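Clearing the bottles after the weekend course

Posted on Dec 9, 2023

I moved to Trornlow in March, and since then I help to close the hall on Bulerus Street when the language course is over. It is not a difficult work, but it took me some time to find a good order for it. Before, I was walking many times from one side of the room to the other with one cup in my hand.

The chairs go first. After that I look for the bottles, because people drink half of something and then forget it on the window sill or under a chair. On a normal Saturday I find some 13 of them. In my first weeks I put everything in the same bag – liquid, caps, labels – and the bag was leaking all the way down to the street. Now I am more strict with myself.

What I do today is simple. Each bottle must be checked before it goes anywhere. If there is still drink at the bottom, even a little, it goes to the sink first and never directly into the black wastebasket by the door.
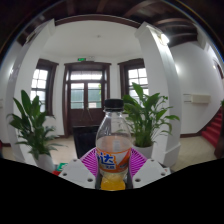 Sorting at the sink

I pour the rest out slowly, with the tap open, so the sink does not become sticky. Orange drinks are the worst for this. Then I rinse the bottle two times, press it flat and close the cap again. In Cloltov, where I lived before, we had to take the caps off, so please check the rule of your own town.

The flat bottles go in a big paper bag from the Amadi shop. It is strong enough for four weeks if it stays dry. I keep it behind the cleaning cupboard, and when it is full I carry it to the collection point on my way home.

Last thing is the floor. I sweep from the windows to the door, and I mop only where somebody spilled. Next time I will write about the cupboard, which is still a big mess.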